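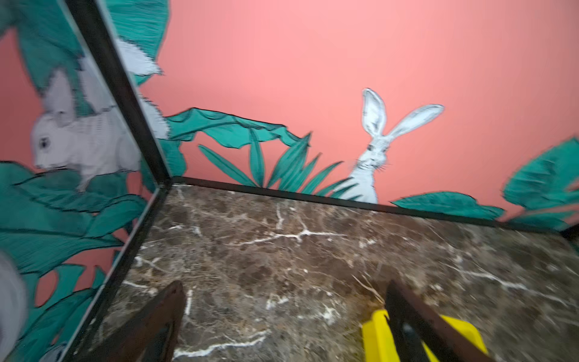 What can a visitor learn about a robot from watching it at an open day? Mostly how it behaves in one room, on one day, with its makers standing next to it.

4.2 The Mismont open day

The second of our three site visits was to the Mismont open day on 15th April. The building dates from 1948 and was being used for demonstrations of the Flistex arm, a floor-level pick-and-place system with two fingers and a camera at the wrist. The organizers counted nearly 400 visitors. We attended as ordinary members of the public, stood where the public stood, and introduced ourselves only after the last session.

The leaflet handed out at the door said that Flistex "works in any interior". We take this as the claim under test, although the organizers may not have meant it as one. The demonstration itself consisted of repeated reaches toward the floor, each followed by a short spoken commentary. Sessions ran for 60 minutes. A screen beside the arm showed the wrist view, and most visitors watched the screen and not the arm.

Figure 3 is a single wrist view with the two fingers spread apart over the floor. The setting is a hard one for a camera, and the presenters deserve credit for that. The floor is brown marble with pale veins running across it, slightly glossy. The pink wall carries a mural of teal leaves and a white rabbit, and the mirrored panel to the left gives back a second, larger rabbit and more leaves. A system that treats the reflection as open space would have a reason to reach the wrong way, and a white vein could in principle be taken for the edge of an object.

What the figure cannot tell us is whether any of this mattered to the arm. We asked whether the mirror had been marked in advance as a surface to avoid, and were told first that it had not, and later, by a different presenter, that "the room had been set up". We were not able to settle the point. If the room was mapped beforehand, the mirror tests very little. The same goes for the mural - a busy background is only a difficulty for a system that has to work out what is background.

Three further problems limit what we can say. Visitors were not allowed to place objects or choose where the arm should reach. Failed attempts were described by the presenters as "resets", and resets were left out of the running total on the screen. Finally, the commentary moved freely between what the arm was doing and what a later version would do, and several visitors we spoke to afterward had merged the two.

The presenters also referred to 2000 successful reaches recorded earlier at the Senlow site. We asked for the log and were offered a summary sheet, which gave the total but not the number of attempts. A count of successes with no count of attempts is of no use for comparison, and we have left it out of Table 2.

None of this shows that Flistex works badly. The arm moved smoothly in the sessions we watched, and the staff were patient with questions, including ours. Our complaint is with the format. At Hebden (Section 4.1) visitors could at least hand over an object of their own and see what happened to it, and the failures were left standing in public view. The Mismont demonstration was better attended and better lit - and we came away with less to report. For the coding scheme in Section 5 we therefore score it as "observed, not tested", and treat the wrist view in Figure 3 as evidence of the setting only.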